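Sioned Beddoe
Friday, October 12, 2018

Back from Bandville late last night and wanted to put a few things down while they're fresh, so bear with me, this may run on a bit (it usually does).

The vigil for the ferry crew began at dusk on the harbour steps. The council had put out 560 candles and they were gone well before the minister from the chapel got up to speak, so people shared, passing them along the rows and shielding them from the wind with their hats.

I stood next to a woman who'd come over from Nornurholm on the morning bus with her two boys. She didn't know any of the crew. She said she'd crossed on that boat every July since she was small, and it felt wrong to stay at home - I think a lot of us were there for much the same reason.
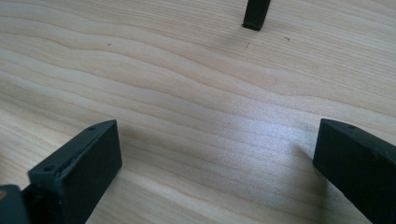 Flodau Community News, Coast and Islands Desk

The names were read out by the harbourmaster, all 8 of them, very slowly, and after each one the lifeboat sounded its horn from out in the bay. I've covered a fair few of these evenings over the years and I'm afraid I had to put my notebook away for that part.

Three of the families spoke. I won't quote them here as they asked for their words to stay on the steps, and I was glad to see the other reporters respect that too.

The relief fund is still open at the Baysal Street post office, and they'll take cash or a cheque. Please don't send any more blankets, lovely as they are - the church hall is full to the rafters!

The inquiry opens in Flodau in 20 days and I'll be there for the first week. If you were on the quay that morning and would like to talk, my messages are open, and there's no hurry at all.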